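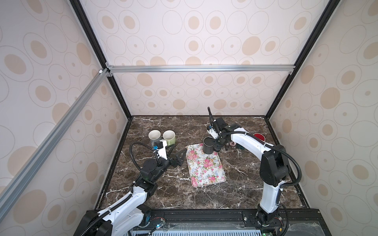 Narnow: célula bimanual de sobremesa

README del montaje y ficha de los datos
Última revisión: octubre de 2018
Mantiene: Canan Yurt. Mecánica: Leopold Holzer. Software de captura: Haoran Lei.

Resumen

Narnow es una cabina con dos brazos montada en el taller compartido de Pludcombe. Se usa para grabar tareas de manipulación con vajilla: coger una taza, llevarla a la bandeja, dejarla de pie. El repositorio contiene las notas de montaje, los ficheros de calibración y el índice de episodios. Los planos de corte están en la carpeta mecanica/.

Estructura

Tres paredes cerradas y el frente abierto. Los postes son negros; el travesaño de la pared trasera y el perfil del lateral izquierdo son de aluminio sin pintar. Las dos bases van atornilladas a un raíl negro en el borde delantero de la mesa, con las placas electrónicas al lado y el panel ventilado debajo. No tapar las ranuras.

Las paredes llevan papel pintado de óvalos y anillos en tonos claros. El tablero es de mármol marrón oscuro con vetas blancas. Los reflejos sobre el tablero cambian con la luz del taller — conviene repetir el ajuste de exposición al empezar cada sesión.

Brazos y cámaras

Cada pinza lleva su propio módulo de cámara, además de la cámara fija que cubre la mesa. El tubo de cables debe formar un bucle holgado. Con el bucle corto, el codo derecho tira del conector al subir y se pierde la imagen de muñeca; Kofi Atinga cambió ese conector y dejó 4 cm más de cable.

Puesta en marcha

1. Comprobar que no hay manos ni herramientas dentro de la cabina.
2. Alimentar primero las placas y después los brazos.
3. Lanzar clirnlow-home y esperar a que ambos brazos lleguen a reposo.
4. Lanzar clirnlow-rec con el nombre de la tarea.
5. Al terminar, volver a reposo antes de cortar la corriente.

Datos

Episodios: 291
Duración media: alrededor de 3 minutos
Operadores: Ronaldo Assunção y Haoran Lei
Objetos: tazas de varios colores, vaso cilíndrico gris oscuro, bandeja rectangular con rosas
Flujos: cámara fija, cámaras de muñeca, posiciones articulares, apertura de pinza

Las posiciones iniciales se cambian a mano entre episodios. Los intentos fallidos se conservan con la etiqueta fallo y cuentan en el total. Quien solo quiera los válidos debe filtrar por el campo resultado.

Limitaciones conocidas

El sincronismo entre cámaras es por software. El desfase crece en sesiones largas y no está corregido en los ficheros publicados.

Todos los episodios comparten mesa y fondo. Un modelo entrenado solo con ellos probablemente dependerá del papel de las paredes; Masson, la segunda cabina, tendrá fondo liso, pero todavía no graba.

El cero de la pinza izquierda deriva. Recalibrar cada 2 horas de uso con clirnlow-zero.

Cambios pendientes

Sustituir la escuadra blanca de la esquina izquierda por una metálica.
Unificar los nombres de las tazas en el índice (verde claro y verde grisáceo aparecen mezclados).
Documentar la parada de emergencia en la hoja de la puerta.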